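Workshop Notes: The Clokine Hand Project

Members of the Dumard shared workshop are invited to follow the progress of the Clokine hand, a robot hand which has been under construction at the long bench since last April. The project is led by Pejman Ghaffari, with wiring and control by Shahab Kermani.

The present work concerns the fingers. The black rubber covers are ridged so that they can bend with the joint beneath them, and each one ends at a metal fingertip. Fitting a cover without twisting it has proved slow, and the team now allows a full evening for each finger – longer if the collar has to be taken off again.
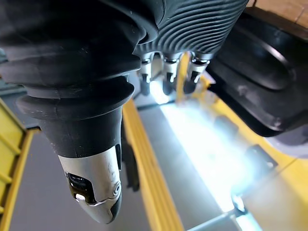
Mr. Kermani has rewritten the grip routine so that the fingers close in 2 stages, first to light contact and then to the set force. The team's target is 1000 grip cycles on the bench before any cover is replaced. Wear will be recorded in the blue project binder, which members may read but are asked not to remove.

Members are reminded that the bench must be kept clear whenever the power supply is on. The supply is switched off at 10 p.m. with the rest of the workshop.

An open evening will be held in April for members who wish to see the hand in operation. Places are limited to 30, and names may be left at the front desk. Offers of spare bearings and small machine screws – metric sizes only – should be addressed to Mr. Ghaffari.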